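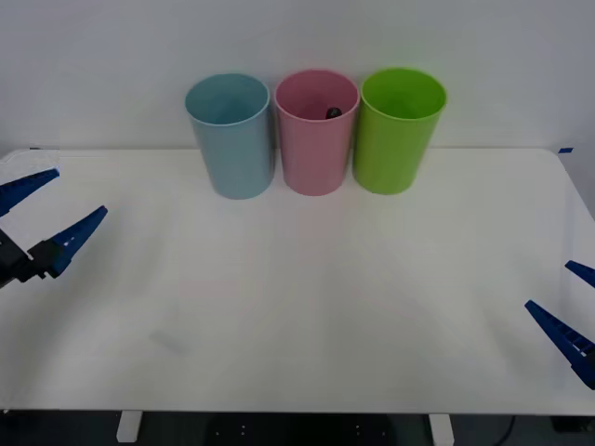 **Plastic cups for a kids' party game - how do I stop them tipping and sliding?**

Posted by woo_crafts in Home & Family > Games and Parties

Hi all! My daughter turns six in April and she wants a "guess the cup" table at her party, the kind where you hide something under one of three cups, shuffle them, and everybody yells. I bought three plain plastic cups, one blue, one pink and one green (the lime kind of green, very cheerful), and I've been practicing at the kitchen table after she goes to bed.

Two problems. First, they're so light that when I shuffle with any speed, one of them tips and shows what's underneath. Second, I think the colors give the whole thing away! If the treasure goes under pink, the kids can just keep their eyes on pink, right? My husband says that's the game ruined. But I love the colors and so does she, and I'd rather not go buy three matching ones if there's a way to make these work.

I also need ideas for what to hide. I tried a marble and it rolled straight off the table and under the fridge, where it still is. There'll be 21 kids if everyone comes, so whatever it is has to survive a lot of handling. Budget is small, I've already blown most of it on the cake.

---

**Jae-hoon Myung**

I ran the games table at our school fair in Mundcombe for 4 years so I have opinions on this one!

Tipping first. Put a cloth down. A bare smooth table is the worst thing for light cups, they skate along and then catch on some crumb and over they go. A felt placemat or an old fleece blanket folded once works great - you want something with a bit of give, so the rim sinks in a little. And hold the cups low down when you shuffle, near the table. Most people grab them by the top end and that's what makes them tip.

You can also add some weight. Stick a lump of modeling clay to the inside of each cup, right at the bottom (so it ends up at the top once you flip it over). Use the same amount in all three or the kids will hear the difference. Yes, really, they listen.

As for the colors, your husband is right about the shuffling game, sorry. But there are other games that need different colors! The one that went over best at our fair was a memory game. Stand the cups open end up in a row, toward the back of the table where little noses can't get over the rims, and drop something in one while they all watch. Then everybody turns around, sings a verse of something, turns back, and has to say which color it was. Sounds way too easy for six-year-olds. Then you move the cups around while their backs are turned, and put something in two of them, and all of a sudden it's chaos. They loved it.

For the thing to hide, skip marbles. I used a big coat button, and before that a smooth pebble from the yard. A walnut is good too if you're sure there are no allergies in the group.

---

**lollix_fan**

just get paper cups and flip them, they come in packs of 500 for nothing

---

**Dee from Urnano**

I wouldn't do paper, they crush the minute a kid leans on one and then you can tell them apart by the dents.

What I did with colored cups was cover them. Cut the feet off some old black socks and pull the leg part over each cup like a sleeve. If you turn the edge under at the rim it doesn't snag. Took me one evening and it fixed the color thing AND they slide better because of the fabric, so maybe skip the felt mat if you go this route, the two together get a bit sticky. The bottoms will still show, so put a circle of dark tape on there or whatever you have.

One more idea if you don't want to cover them up: let each kid pick a color as they sit down and that's their team. Blue, pink and green, seven in a team if they all come. Then it's a tossing game, you stand the cups up and they throw pom-poms in from behind a line. You'll want a bit of that clay in the bottom for this too. My boys played it until bedtime and I was finding pom-poms in the couch for months.

---

**woo_crafts**

Oh these are great, thank you both! Going with the memory game for the first half, and I think the pom-pom teams after cake when they're wild anyway. I put the clay in last night and it makes a huge difference. Jae-hoon, did you give a prize every round or only at the end? I've got stickers but not that many.

---

**Jae-hoon Myung**

Only at the end, one sticker each, winners and everybody else. Do it at the door when the coats are going on.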